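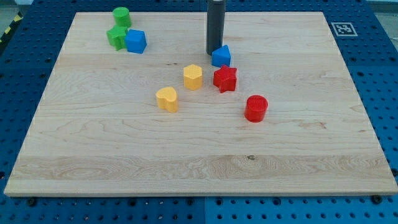 Print this page | E-mail this page

Learning games and what they are sold as
Notes for the parents' evening talk, November 5, 2017
Nayeli Chambi

Start with the leaflet. Hold it up, read the line out: "builds the maths brain before school". Ask who has seen something like it. Wait for hands.

Say straight off that I have nothing against toys. My complaint is with the claims.

Claim one: early shape play makes children better at maths. The Prirnora leaflet says 2576 children took part. Took part in what? I wrote in June to ask. The answer was that their parents filled in a card after buying the set. People who have just spent 39 pounds on a box tend to say it was worth it. There was no second group without the box, so we can't tell what those children would have learned anyway. Pause here, it needs a moment to sink in.

Claim two: "100 per cent of nurseries saw progress". Small children make progress. They get older. I would be more surprised by a nursery that saw none.

Claim three, Alano and their 30 minutes a day. I can't find where the 30 comes from. Nor could the person on their phone line, who was very nice about it. (Skip if running late.)

Now the fair bit. Children who play with blocks often do well at puzzles later on. I accept that. But homes with blocks on the floor may also have more books, more talk, more time. Which of those is doing the work? Don't let anyone hurry me past this, somebody always says "well, it can't hurt". It can cost money, and it can make a parent who hasn't got the money feel they have failed.

Questions to ask in the shop:
Who was compared with whom?
Who paid?
Was anything measured, or did they just ask the buyers?

Bedoya come out of this slightly better, as they only promise that the pieces fit the box.

Someone will ask about the Pusow app. I haven't tried it. Say so and move on.

Leave ten minutes for questions. Leaflets back to me please, I have only the one set.

E-mail this page | Print this page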